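Home / Features / Kitchen & Table

The Little Oven That Gets Invited to the Table

The best meal I had in August came out of a box not much bigger than a bread bin, and it was cooked within arm's reach of my plate. It was toast, mostly. Toast with tomatoes, then toast with cheese, then a second round of the cheese because all of us wanted it, and finally a tray of sliced peaches with brown sugar that went in while we were still talking and came out bubbling at the edges. I haven't stopped thinking about it since!

The place was Abernathy, a shared workshop and kitchen in the old part of Undell, where people rent bench space by the month and eat lunch together if they feel like it. There is a full-size range in the back. It has six burners and a hood that roars like a ferry, and at lunchtime hardly anyone goes near it. They go to the toaster oven, which lives out on the big table with everything else.

I've written about ovens for this magazine for a long while now, big ones usually, with steam settings and doors that close themselves. I came home from Undell and moved my own toaster oven off the counter, where it had been wedged between the coffee maker and the wall for 14 years, and onto the end of the dining table. It has stayed there, and my family has given up asking when it's going back.

Why the table?

Cooking on the table changes the pace of a meal. When the oven is in another room, somebody gets up, disappears, and misses the good part of the story. When it's right there, you lean over and check. You can smell the moment the cheese turns. People who swear they can't cook will happily slide a tray in and out, since there's nothing to it, and then they start having opinions (more pepper, less time, what if we put honey on that one?) and suddenly everyone is making lunch.

It also makes you cook smaller, and I mean that as the highest praise. A toaster oven holds two slices of good bread comfortably, or one small tray. You can't do everything at once. So you eat in little waves, the way you might at a barbecue, and nobody sits down to a cold plate while they wait for the last person to be served.

The workshop regulars had all sorts of things they liked to run through it. Leftover rice pressed flat and crisped. Half an onion, cut side up, with butter. Nuts, watched like a hawk. One afternoon there was a single sausage, which seemed sad until I smelled it.

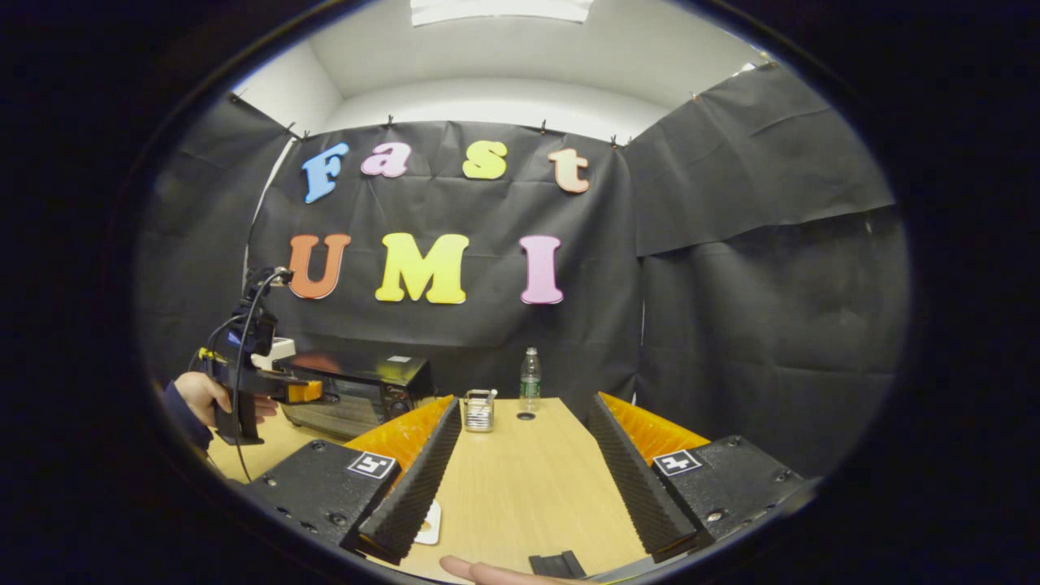 A table like this doesn't need much on it, and I think that's where a lot of us go wrong at home. My first attempt had a cutting board, a bread basket, three kinds of jam, a salt pig, a pepper mill and a vase, and there was nowhere left to put a plate down. I took nearly all of it away again. What stays out now is the oven, something to drink, and a clear cup that holds the things you reach for.

I can't say enough good things about the cup. Any upright container will do the job, but a see-through one is a delight because you know at a glance what's left in it. A jar works. So does a drinking glass, if it has a heavy enough base that a long fork won't tip it over. Keep it to a few items. Stuff it full and you'll pull out four things every time you want one, and the other three will land on the floor.

Water belongs on the table too, toward the far side, where elbows won't find it. Toast makes people thirsty. I used to put out a pitcher and glasses, and I still do for company, but for a weekday lunch a plain bottle with a cap is hard to beat. It doesn't spill when somebody gets excited and waves an arm.

And wood! I know the arguments for stone and tile, and I've made some of them myself in these pages. But a light wooden table is such a friendly thing to eat from. It's quiet when you set a plate down. It brightens up a dark corner. Crumbs sweep off with the side of your hand. It does ask for some care under a hot appliance, so check the feet of your oven, and if the underside gets warm, put a heatproof mat or a tile beneath it.

A few practical notes

Give it room. The manual will tell you how much clearance the back and sides need, and it's worth looking up for your own model. On a table you usually have more open air than you would on a counter under a cabinet, which is one of the nicest arguments for moving it. Keep paper well clear - napkins, mail, recipe cards, the lot.

Point the door at the cook. That sounds obvious, but I had mine turned toward the window for a week and kept reaching around it like a mechanic. With the glass facing you, you can watch the food and get at the knobs without burning a wrist.

Mind the cord. Mine reaches the wall outlet directly, and I set up at that end of the table on purpose. Don't stretch it across a walkway, and don't run the oven off a light-duty extension cord. If your table sits in the middle of the room, you may be better off with a sturdy side table pushed against the wall.

Unplug it and let it cool before you wipe it down. The crumb tray wants emptying far more often than you'd guess. I do mine every couple of days, over the sink, and I find an alarming number of sesame seeds.

The peaches

I asked for the recipe and was told there wasn't one, so I've worked it out at home over several very happy evenings. Heat the toaster oven to 400 degrees. Slice two ripe peaches thickly, skins on, and lay them in a small metal tray so they overlap a bit. Scatter over a spoonful of brown sugar, a few dots of butter and a pinch of salt. Bake until the juices bubble and the tips of the fruit start to brown. Start checking after ten minutes, because little ovens vary wildly and yours may run hot.

Eat them from the tray, with cream if you have it. They are also wonderful on toast, and you'll have the oven hot already.

Plums work as well. Pears need longer and a splash of water in the tray. I tried grapes, which shrank and went sticky and were so good that I made them again the next morning for breakfast, standing up, in my robe.

If you're passing through Undell, Abernathy opens its kitchen to visitors at lunchtime, and the bakery down the hill on Skedness Lane sells the seeded loaf they all swear by. Go early, it's usually gone by noon. Ask for it sliced thick, and check that it'll fit under the top element before you get your hopes up. Mine didn't, the first time. I cut it in half sideways and toasted it anyway.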